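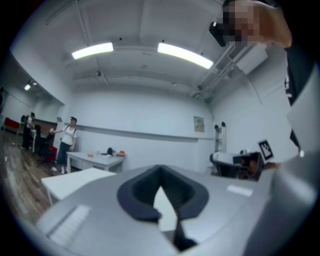

The White Rail

Rigoberto Bañuelos came to the room before eight, when only one of the two long lights was on. The other one needed time. He pressed the switch again, waited with his hand on the wall, and after a moment it woke up with a small noise, like an insect inside a cup.

He put his bag under the white rail. In his first week he had asked what the rail was for, and each person gave him a different answer. The woman from the office said it was for coats, but it had no hooks. A man from the second shift believed that the place was a dance school before, and that girls in soft shoes had held it with one hand and bent their knees. Rigoberto liked this answer and kept it.

His daughter danced when she was small. The lessons were on Tuesdays above a bakery, and the fathers waited on the stairs with the smell of bread and wet jackets. He had never seen her rail. The door had a glass, but it was too high, and he was ashamed to stand on his toes in front of the other fathers.

Now she lived 400 miles away and sold insurance for a company with the name Mirisen. She called him on Sundays. She asked if he was eating and if the work was heavy, and he told her that the work was light, only the ceiling was heavy.

"What do you mean, the ceiling?"

"It has beams," he said. "And pipes. It is a ceiling that does many things."

She laughed, but he was serious. In his apartment the ceiling was flat and there was nothing to read in it. In the room he could follow the pipes with his eyes, all the way toward the back wall, and imagine that he was walking on top of them with a lamp. He did this mostly after lunch, when he was a little sleepy and the air conditioner blew on his neck.

The air conditioner was the enemy of Mrs. Chávez. She worked at the next table and she wore a scarf in every season. When she felt cold she did not complain. She only looked up at the machine, high on its wall, in the way that one looks at a neighbor who plays the trumpet. Then Rigoberto would stand up and search for the remote control, which was never in the same place. Once he found it in her own bag, and they both pretended that he had found it on the floor.

"You should ask them to fix it," she told him.

"It is not broken."

"Then ask them to break it."

In November they heard that the room would be painted. A letter from the owner came to every table. The walls would be a color called Fitis, which was some kind of green, and the rail would be removed because it had no use. Mrs. Chávez read the letter two times and folded it very small.

Rigoberto said nothing that day. He ate his rice, he worked, he washed his cup. But when the others went down to the street he stayed behind, and he told Mrs. Chávez that he had forgotten his keys. The keys were in his hand – she saw them, and she went down slowly to give him time.

He stood beside the rail. It came to his chest, which seemed to him too high for a child, and he was sorry about it for the girls. He put one hand on it anyway. The paint was smooth and cool. He moved his heels together and turned his shoes out, as he had seen in a television program, and he bent his knees until one of them made a sound.

He went up. He went down again. Outside a bus stopped and took people in.

On Sunday, when the telephone rang, he had his question ready.

"When you were dancing," he said, "the rail there, how high was it?"

"The barre? I don't know, Papá. Low. There was a picture next to it, of a swan with an ugly neck. Why?"

"We have one at work. It is too high for you."

"I am thirty-four."

"For you before," he said.

She was quiet, and he could hear water running in her kitchen. Then she closed the faucet and asked him if the stairs by the bakery had been cold in the winter, because she had always wondered about that.

"A little," said Rigoberto, and he sat down to tell her about the stairs.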